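Ticket 3687: Recorder drops episodes after scene reset
Project: Tuklow (simulated household demos)
Opened by: Eirini Tsoukalas
Assigned to: Boris Matić
Status: Resolved

Eirini Tsoukalas, 9:10 am
Picking up the bedroom/dining batch again and I'm losing demos. I finish a run, hit save, the counter goes up, and then the episode isn't in the folder. Out of 44 runs this morning, 3 are missing. No error in the console. The ones that do save look great, by the way - the new cloth settings are a huge step up from last month!

Boris Matić, 9:32 am
Thanks, that's a nice clear report. Can you tell me which build you're on, and whether you press reset before the save bar finishes? Also please attach the tail of recorder.log if you still have it.

Eirini Tsoukalas, 9:51 am
Build 1170. And yes, guilty, I reset pretty fast when I'm on a roll. Log tail:

writer: flush started
scene: reset requested
scene: loading layout bedroom_dining
writer: handle closed
session: ready

It's the same layout every time, the one with the bed and laptop on one side and the table and chairs on the other. I haven't seen it in the kitchen layouts at all, but I also haven't done many of those.
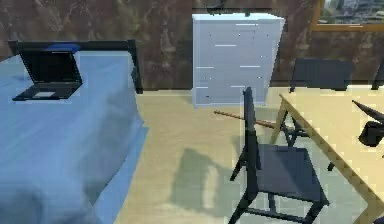
I tried it with the wrist view turned off and got the same thing. Restarting the session clears it for a while, then it comes back.

Boris Matić, 10:20 am
Found it, I think. See how "handle closed" comes after the reset request but there's no "flush done"? The reset is closing the file while the writer is still busy. The sheet has a lot of mesh points and we store its full state every step, so those episodes take longer to write. Kitchen has no cloth, so it gets away with it.

For now: wait for the green dot before you reset. I'll make reset wait for the writer properly.

Slavica Grgić, 10:44 am
Jumping in from the training side. Please don't fill the gaps by copying other runs! We'd much prefer fresh ones, with the start pose moved a little. The varied starts have been really good for the policy so far.

Eirini Tsoukalas, 11:05 am
Will do, fresh ones only. Green dot trick works, no losses since.

Boris Matić, 2:15 pm
Patch is on the Kurkow server. Reset now blocks until the flush is done, and the counter only goes up once the file is on disk. Pull and restart, please.

Eirini Tsoukalas, 3:40 pm
Pulled, restarted, and hammered the reset key like a maniac. Every episode is there - love it. Redoing the missing runs now. OK to close.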